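Hetthorpe Social Club
Minutes of the kitchen and snacks meeting held in the back kitchen, 20th June, 7.15 pm
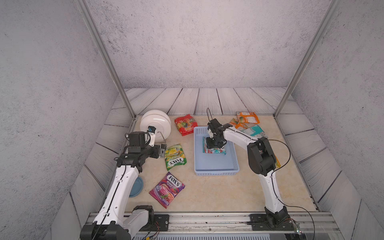 Snack packets and the blue basket, with the plate rack behind.

Present: Agnes Lindsay (chair), Imtiaz Karunaratne (minutes), Noémi Hajdu, Nhàn Lại
Apologies: Agnes Cruickshank

1. Minutes of the May meeting
Agreed and signed. Noémi asked that "tea urn" in item 4 be changed to "coffee urn". Done on the signed copy.

2. Matters arising
The second key to the store cupboard has been cut and is with Nhàn. The letter to Kovstead Hall about sharing their folding tables went off, no reply yet. Agnes L. to ring them.

3. Snacks for the film evenings
Noémi reported on the change from the cardboard box to the light blue plastic basket. Packets are to go in the basket before the doors open and whatever is left goes back in the store cupboard at the end of the night. The holes in the sides make it easy to see when it is getting low.

There was some discussion about what to stock. The fruit sweets and the Fox's have both been asked for again. Nhàn would like more savoury things, as people who come straight from work have often had no tea. Imtiaz said crisps are bulky and the basket will not take many large bags. Agreed to try small packets of crisps for the next two film evenings and see what is left over.

Sweets with fruit on the bag are not always free from gelatine. Nhàn to read the ingredients on everything in the cupboard and put a list on the inside of the door.

Prices: 50p a packet, all kinds. Noémi wanted a higher price for the bigger bags but it was felt that one price is simpler for whoever is on the hatch. To stay as it is until the autumn.

Snack budget for the year set at £600. Proposed Agnes L., seconded Nhàn Lại. All in favour.

4. Plates and washing up
Plates have been put away damp in the wall cupboard and two shelves have marked. Plates are to be stood in the white rack after washing and left there until dry. The rack lives at the back of the worktop, clear of the food. Please do not stack bowls on top of it.

Plates belonging to members should be taken home on the night. Anything left for more than a month will go to the Villa Road jumble sale.

5. Kitchen fund
The fund stands at £2,000. Imtiaz has had one quote for new cupboards, from Zumwood, and is waiting for a second. Agnes L. said she would not want the whole fund spent on cupboards when the hatch shutter also needs replacing. Noémi agreed. Left until both quotes are in.

6. Any other business
Tea towels: there are not enough. Members to bring any they can spare.
The bin under the sink is too small for film evenings. Nhàn to look for a larger one with a lid.
Agnes Cruickshank had sent a note asking whether the cupboard could be sorted by date so that older packets are sold first. Agreed. Noémi and Imtiaz to do this before the next film evening.

Actions
Agnes L.: ring Kovstead Hall
Nhàn: ingredients list, bin
Imtiaz: second cupboard quote
Noémi and Imtiaz: sort store cupboard, buy small crisps

Meeting closed 8.25 pm. Date of next meeting to be put on the noticeboard.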